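Blog says a council letter is forged, council says it isn't. How do I check?

Posted in Local politics and media, May 2020

gumleaf_annie

Hoping someone here has done this sort of thing before. I'm in Trevau. There's a local politics blog, the Mondalside Watch, that ran a huge long post claiming a letter from our council about the Grevska rezoning is a fake. The letter's been doing the rounds in the residents' Facebook group for weeks. It's a PDF, a scan, council letterhead, signed by Lies Van der Linden who's the planning manager. It says the rezoning was never going to include the park.

The blog says forged. Their reasons, as best I can follow them: the letterhead is the old one, the signature is "identical pixel for pixel" to her signature on another letter, and if you zoom in on the second page there's a fuzzy box around the date. They've got red circles all over it. Very convincing if you read it at 11 at night like I did.

Council put out a statement of two sentences saying the letter is genuine and they have nothing further to add. Not exactly helpful. So now half the group says cover up and the other half says the blog makes things up, and I'm the poor mug who shared the letter in the first place.

I don't have any special software. I can use a computer ok. What I want to know is

is there a way for an ordinary person to tell if a scanned letter has been changed

is the signature thing proof or not

and should I take my post down while I work it out, or does that look worse

I did email the blog asking where they got their copy. No reply so far. I've got three versions of the PDF saved now and they're all different sizes which I thought was suspicious but my son says it's not.
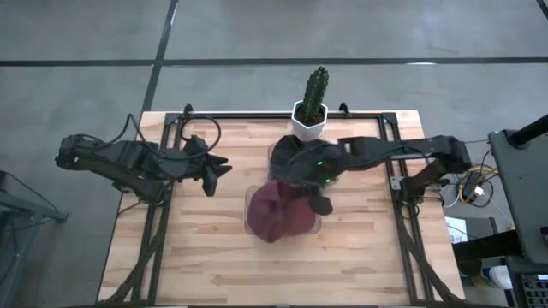

Also should say I've got no barrow to push on the rezoning itself, we're on the other side of the highway and it won't touch us. I just don't like having passed on something that could be rubbish. And if it's real then the blog has more or less called a council officer a forger, with her name in the headline, and that's a pretty rotten thing to do to someone.

Sorry for the ramble. Typing this on my lunch.

Brackenridge

Your son's right. Different sizes means nothing much. Every time somebody downloads it, re-uploads it, prints it to PDF off their phone, it gets squashed again. Facebook and the messaging apps are terrible for this. So first thing – work out which copy the blog was looking at. If it's one that's been through the wringer, fuzzy boxes are exactly what you'd expect. Compression goes over a page in little squares and it makes a mess around dark text on white. Dates, signatures, logos, all get a halo. Have a look at the other lines on that page at the same zoom. If every line has the fuzz then it's the file. If it's ONLY the date then ok, more interesting, still not proof.

Signature. No, on its own not proof. Heaps of offices paste in a saved signature image. The officer signs once, it gets scanned, the admin team drops it in every letter after that. So two letters with the very same signature is normal where they do it that way. What you'd need to know is whether Trevau does it. Easy enough to check, go to the council site, find the planning agendas, look in the attachments for other letters from her. If you find up to five with the same signature then that argument's dead. If every one is different and only yours matches one other letter exactly, then I'd start to wonder.

Same with the letterhead. Look at what else went out that month. Councils change the logo and then use up the old template for ages because nobody's updated the shared drive. I used to work in one (not yours). We had the old one going out for nine months after the launch.

You can look at the document properties too, File then Properties in most readers. Tells you what made it and when. But the date there is often when that copy was made, not the letter, so don't get excited if it says last month. And it can be edited. Treat it as a hint.

The real answer though is don't do pixel detective work at all. Ask for the original. Put in a formal information request for that one letter, quote the date and reference number off the top. Some councils will do it informally if you ring the records people and ask nicely for a copy of correspondence that's already public. Then you've got one that came straight from them and you can read it beside the one you shared. Wording the same? Done.

Worth checking the agenda for the March meeting as well. If the letter was real there's a fair chance it got tabled or at least mentioned.

tezza_of_the_flats

blogs like that are all the same, decide first and draw the circles after. theyve had a go at everyone on that council. I wouldnt waste your lunch on it

having said that council lies too so who knows. I'd leave the post up, its a free country

Marg P

Have to disagree with leaving it up as is. Don't delete it either, people screenshot and then you're the one who "scrubbed the evidence". Edit it. Put a line at the top, something like

Update: the Mondalside Watch has said this letter is not genuine. Council says it is. I've asked for a copy from council and will post what I get.

Then turn the comments off if it gets ugly. That's what I did when I'd shared a flyer that turned out to be half wrong (a bus timetable thing, much less exciting). Nobody had a go at me, well one person did.

Couple of other things, in no order.

Read the blog's claim carefully and write down what it says, because these posts tend to mix three or four different claims together. "The letter is a fake" is one. "The letter is real but the date was changed" is another. "The letter is real but misleading" is another agian. I had a quick look and I think they slide from the first to the last about halfway down. The last one might even be fair! A planning manager can write that the park isn't included and councillors can still vote to include it. Doesn't make the letter a forgery.

Look for whether anybody else has covered it. There's Coppens, the weekly, they still have someone who goes to the meetings I think, or did. A reporter can ring Lies Van der Linden and ask did you write this, and she might answer them when she won't answer the rest of us. Send them a short email with the letter attached. Short! Don't send them the whole saga.

And please don't contact her directly at home or on her own Facebook, which I've seen suggested in other threads on here. She'll be copping enough.

With the blog, I'd try once more. Ask for their copy and ask if they contacted council before they published. If they didn't that tells you something about how much weight to give it. Keep it polite, assume they'll publish your email, because they might.

Brackenridge is right about the records people. Ring rather than email, and have the refrence number in front of you. Mine wanted to know the date range and the name of the file and I had neither, so that was another trip to the kettle and another half hour on hold.

gumleaf_annie

Thank you both, and tezza I suppose. Have edited the post using Marg's wording, more or less. Looked up the planning attachments and found two other letters from her so far, both with what looks like the same signature to me, same little tail on the end. Old letterhead on one of them as well. Will ring records when they're open and put up whatever they send.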